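Simulated rehearsal cuts floor trials at Stuvthorpe fit-out works

Workplace automation | July

The Stuvthorpe fit-out works has moved most of the trial running for its two-armed handling robots out of the building and into simulation. The change affects how the cell attendants on the furnishing line spend their shifts, and it has led to a new job classification at the site.

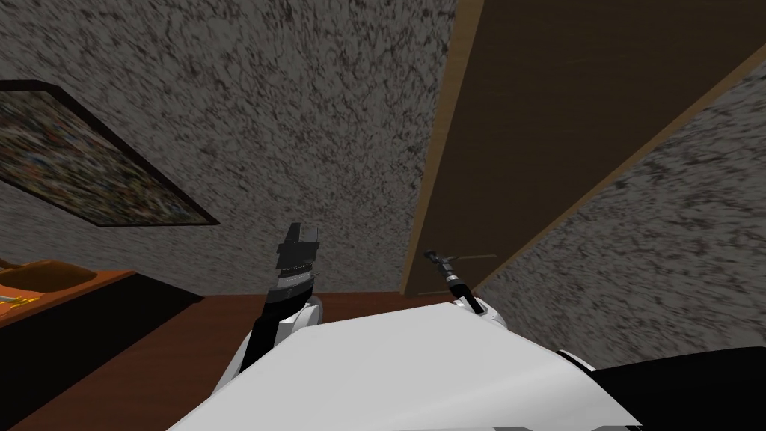
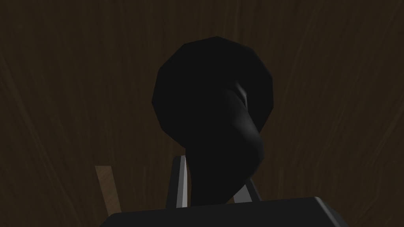
Simulator views from the Stuvthorpe handling program. First: both grippers raised in a rendered room. Second: a close view of a gripper's fingers and a black object against dark wood grain.

By the Nevholm Industry Desk

Stuvthorpe assembles and finishes room interiors for modular accommodation: cabinets, doors, shelving and the small hardware that goes with them. The units leave the works with their interiors complete. The handling robots were introduced on the furnishing line to carry out repetitive tasks inside finished rooms, mainly opening and closing doors and drawers to check travel, and moving small articles between surfaces.

Until the start of this year, every new task was taught on the floor. An attendant would set up a completed room, stand at the cell gate with the enabling switch and step the robot through the motion until it ran cleanly. Units tied up in this way could not be released to dispatch. Damage to finished surfaces was a recurring cost, mostly scuffed cabinet faces and chipped door edges.

Under the revised procedure, a task is first built and run in a simulator maintained by Skornia, the contractor that supplies the control software. Rooms are modelled with walls, cabinets, doors and loose articles, and the robot is driven through them as it would be on the line. A task must complete 300 simulated runs without a contact fault before it is put forward for the floor. The layout, the lighting and the placement of articles are varied between runs.

Only after that is the task loaded to a physical robot, and it then has to pass 80 supervised runs at reduced speed. The previous requirement was 1,000 supervised runs, all on the floor.

The works engineering group said the reduction applies only to tasks using gripper types already in service. New fingers, new wrist assemblies or any change to the payload rating put the task back on the full floor schedule. The group also said the simulator is not accepted as evidence for guarding, stopping distance or emergency stop performance. Those are still measured on the machine, with the attendant present, and signed off separately.

What the attendants do now

Before the change, a cell attendant on the furnishing line spent the greater part of a shift at the gate. The work was described in the site's own task analysis as low in physical load, high in sustained attention and poor in variety. Attendants were required to stand, to keep the enabling switch in the hand and to keep the robot in view. Rotation was every two hours. Sore wrists and tired feet were the most common entries in the line's discomfort log.

A portion of that time has now shifted to a review room on the mezzanine above the line. Attendants work through recorded simulator runs at a desk and mark any run that would be unacceptable on a real unit, including those the software has scored as a pass. Typical entries include a wrist passing too close to a door edge, a finger closing on the wrong part of an article, and an arm parked where it would block the next trade into the room.

The last of these has been the most productive category. The software had no rule about where the arms should rest at the end of a task, provided they were clear of the furniture. Attendants pointed out that joiners and electricians enter the rooms immediately after the robot has finished, frequently carrying panels or ladders, and that an arm left forward of the body is an obstruction at chest height. A park position has since been added as a condition of passing.

Camera position has also been raised. The recordings are made from several viewpoints, some of them tilted or very close to the gripper, and attendants reported that these were hard to read at first. A close view is useful for judging finger placement and of little use for anything else. The review screen now shows a wide view and a close view together, and the attendant can step both back and forward in time. Brightness can be adjusted at the desk, which was requested for dark timber finishes in particular.

New classification

Attendants who complete the review training move to a classification titled Handling Reviewer, Grade 3, which sits one step above the existing cell attendant rate. Training takes place in paid time. It covers reading the recordings, writing a fault entry that the programmers can act on, and the limits of what a simulated run can show.

The site has undertaken that no attendant position will be removed from the furnishing line during the first year of the arrangement. Numbers on the line after that point are to be discussed at the annual staffing review. The employee consultative group accepted the undertaking but asked for it to be put in the written roster agreement, where it now appears as a schedule.

The same group raised two further matters. The first was screen time. Reviewers are now limited to half a shift at the desk, with the remainder spent on the line, and the desk period is broken at the same interval as the gate rotation. The second was responsibility for a fault that gets through review. The procedure has been reworded so that a reviewer's mark is advice to the engineering group, and the decision to release a task to the floor remains with the engineer who signs the release sheet.

A request for reviewers to be able to halt a release on their own mark was not adopted. The engineering group's position is that any attendant can already stop a physical robot at any time without giving a reason, and that this covers the safety case. The consultative group has asked for the question to be kept on the agenda.

Effect on the line

The most visible change on the floor is that finished units are released sooner. Rooms that would have been held for task trials now go to wrapping in sequence, and the holding bay at the north end of the hall has been returned to materials storage. Forklift movements past the cell gates have dropped as a result, and the pedestrian crossing beside the bay has been moved back to its original line.

Surface damage during trials has also fallen, although the works has not released a figure. Finishing staff said their rework queue still includes scuffs from manual handling and from trolleys, and that the robots were never the main source.

Some difficulties remain. Simulated furniture behaves more consistently than the real kind. Hinges in the model have the same resistance on every unit, while hinges on the line vary with the supplier batch and with the temperature in the hall. Several door tasks that passed the simulated stage needed adjustment during supervised runs in colder weather. Skornia is adding a range of hinge resistance to the model, using readings that attendants take with a spring gauge at the end of the line.

Glossy and black articles are a separate problem. The vision component is less certain of their outline against dark timber, and the gripper may close early or off centre. For the present, tasks involving such articles are held at the supervised stage and an attendant confirms each grasp by eye before the lift.

Attendants have also asked for the fault entries to be returned with a note of what was done. In the first months, entries were collected weekly and no reply was given, and some reviewers logged the same fault repeatedly. Each entry now carries a status that can be seen from the desk and at the gate terminal.

Next stage

The arrangement is to be extended to the Major line, which handles the larger family units, once the room models for that range are complete. Major units have wider doorways and heavier wardrobe doors, and the engineering group expects the supervised stage to run longer there. Attendants on that line will be offered the review training before the first task is loaded.

Measurement of cabinets and door clearances for the models is being done by line staff, with results entered on tablets at the end of each unit. The measuring work is scheduled for the day shift only and will continue until the range is covered.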